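Notebook 6, entry 25/09/2019

Fledgate: rub test, relaxation shrinkage, crease notes

Carrying on from the May entry, which ended with the rubbing head out of level and the first set of results struck through. Deepak has since shimmed the head and checked it with a spirit level and with carbon paper. The carbon print is even over the whole disc apart from a faint patch at the rear edge. I have accepted that. The struck-through results stay struck through and should not be copied into the summary sheet, including the ones that look reasonable.

Cloth under test is plain weave cotton, lot 898, unbleached, as received from Tistden. The reference cloth is what remains of the old lot from the same mill. There is not much of it left, so no more disc cutting from the reference without asking Kamlesh first.

Rub test

Run to 2,000 rubs on each disc, stopping early on any disc with a broken yarn. Abradant changed at the start of each disc. Felt backing reused, brushed between discs.

None of the lot 898 discs broke. Surface fuzz came up early, in the first part of the run, and then did not change much. Pills formed on the discs cut near the selvage and hardly at all on discs from mid-width. The selvage pills are small and hard and sit on the weft. Under the hand lens each one is anchored by a few long fibers and will not brush off.

Reference cloth: one disc broke at nearly 2,000, two adjacent warp ends, both at a slub that was visible before the test and marked in pencil. I have recorded it as a break, with the slub noted beside it. Villads would throw the disc out and cut another. My view is that slubs are part of the cloth and the reference has always had them. Left open. Both readings are on the sheet.

Mass loss: the balance drifted during the morning and settled after lunch. I reweighed everything in the afternoon and used only the afternoon figures. The morning figures are in the margin in pencil. Differences in mass loss between the new lot and the reference are smaller than the drift, so no ranking on mass loss from this run.

Relaxation shrinkage

Marked squares on both cloths, bench marks in waterproof pen with a stitched tack in each corner, after the trouble in May with pen marks spreading. Soaked flat in the tray, drained, laid on the mesh rack to dry without tension. Measured before soaking and again after conditioning overnight.

Warp direction shrinks more than weft in both cloths, as expected from how the mill tensions the beam. The new lot shrinks more than the reference in the warp and slightly less in the weft. The squares dry with a small bow on the side nearest the fold line of the bolt. Pressing the bow flat by hand before measuring changes the reading, so the procedure is now: lay the glass plate on, wait for the cloth to settle, measure through the glass. Manju wrote this on the card by the rack.

Tack stitches held on all squares but one. That square was measured from the pen mark and has an asterisk.

Problem with the tray: it is narrower than the template, and the squares at the end touch the wall while wet. Either cut the squares smaller or borrow the long tray from the dye room. I prefer the long tray, as smaller squares make the measuring error count for more.

Sewing thread

Two threads compared for the hems: Onishi, which is the one in stock, and Joltodura, which Kamlesh wants to move to on price. Same needle, same stitch length, same operator (me). Seams sewn along the warp, soaked with the squares, dried the same way.

Joltodura puckers more after soaking. The pucker is visible at arm's length along the whole seam and does not press out fully with a dry iron. It does press out with steam and then partly returns overnight. Onishi puckers a little at the backtack only. Before soaking I could not tell one seam from the other, so a check on dry seams will not catch this.

Possible causes, in the order I would test them:

1. Top tension set for Onishi and never reset. Joltodura feels slicker off the cone and the tension discs may be holding it differently. Cheap to check.

2. The thread itself shrinks on soaking. Soak a measured length on its own, hanging with a small weight, and compare.

3. Bobbin wound too fast. I wound both at full speed, which is bad practice with any thread that stretches, and I should have slowed down.

Item 2 needs a clip that does not slip. The spring clips on the bench cut into the thread and the measured length grows during the test for that reason alone. Ívar suggests wrapping the end round a smooth peg a few turns before clipping, so that the clip carries very little load.

Crease recovery after loose storage

Side question from Manju: finished cloths go home with people and are stored any way they like, and our crease figures all come from neatly folded strips under a weight. She asked whether the folded-strip figure says anything about a cloth pushed into a drawer.

Short answer from the first attempt is that it says a little. Folded strips give one sharp line, and the cloth recovers from it at a steady rate once hung. Crumpled cloths have many shallow creases in all directions and a few hard ones where the cloth has been pinched against something. The shallow ones drop out fast. The hard ones behave like the folded strip. The grading pictures we use were made for garments after washing and fit badly here. I graded by eye against them anyway and then had Deepak grade blind. We agreed on the flat and the very creased cloths and disagreed on everything between.

Softer, older cloths complicate matters. A cloth that has been washed many times has lost its finish and creases readily, yet the creases are rounder and read as less severe under side light. Under overhead light the order changes. Grading must be done with the lamp at the side, low, and the overhead off. Add to procedure.
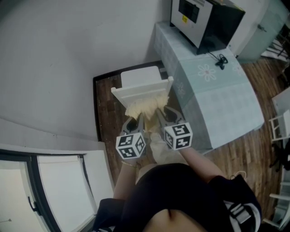

Conditioning and humidity

Room humidity was steady for the shrinkage work and poor for the crease work. The door to the corridor was propped open for deliveries while the crumpled cloths were hanging. Cotton relaxes faster in damp air, so the recovery readings from that stretch are optimistic. I have bracketed them.

The chart recorder is slow to respond, and the trace looks calmer than the room was. The wet-and-dry bulb pair beside it moved more. Use the bulb pair for anything short. Villads to refill the wick reservoir, which was nearly dry, and to use distilled water this time. The last wick went stiff with scale.

Worth writing down for whoever repeats this: cloths taken straight from a warm room to the rack gave lower readings at first and then caught up. Leave them on the shelf by the rack before starting the clock. How long is enough I do not know yet. An hour was too short for the heavier cloths.

Thread on its own, first try

Did item 2 at the end of the day with what was on hand. Ívar's peg method works. No slipping that I could see with the pencil mark on the thread next to the clip.

Both threads got longer while wet under the weight, which I had not thought about beforehand. On drying, Onishi came back close to where it started. Joltodura came back shorter than it started. The difference is in the right direction to explain the seams, but the weight was chosen by guesswork and the thread was still on the peg while drying, so the top part dried later than the rest. Repeat with a lighter weight and with the whole length clear of the peg.

Twist is also a factor. A free-hanging end untwists when wetted, and the length changes with it. The weight must be kept from turning. A card vane resting against the upright would do it. 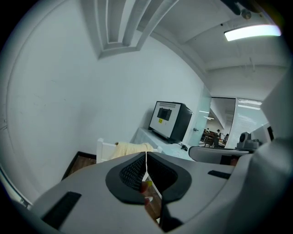

Textile Testing Workshop – Cloth and Seams Group

Comments added on reading through (K. Agarwal, initials in ink on the page):

Agree with no ranking on mass loss. Please do not send the rub result to Tistden until the selvage pilling has been repeated on discs from the other edge of the bolt. If it appears on one edge only, it is probably a temple problem at the loom and they will want to know which side. If it appears on both, we are looking at yarn.

On the broken reference disc, keep it as a break. We kept slub breaks in the earlier lots, and changing now would make the reference look better than it was.

On thread: I am not ready to drop Joltodura over a tension setting. Reset the tension, wind the bobbin slowly, sew again. If it still puckers after soaking, we stay with Onishi and I will deal with the price.

Reply, same page: fine with all of this. Noting that a slow bobbin and a reset tension changed together will not say which of them mattered. I will do the tension first and the bobbin second – one extra seam, no great cost.

To do

Level check on the rubbing head again before the next run, carbon print to be stuck in here.

Discs from both selvages, lot 898. Mark left and right before cutting, facing the same way as the mill stamp.

Long tray from the dye room. Ask Manju, she knows who signed it out.

Seams with Joltodura: tension reset, then bobbin wound slow.

Thread soak with lighter weight and card vane.

Side lamp bracket for crease grading. Deepak has one that fits the upright but the screw is stripped.

Sign on the corridor door when cloths are hanging.

Open question carried forward: whether to relax the cloth before cutting hems. It would remove most of the warp shrinkage ahead of sewing, and the pucker question might shrink with it. It also adds a soak and a drying stage to every piece, and there is rack space for only part of a bolt at a time. Ívar has the rack drawings and will look at whether a second tier clears the window latch.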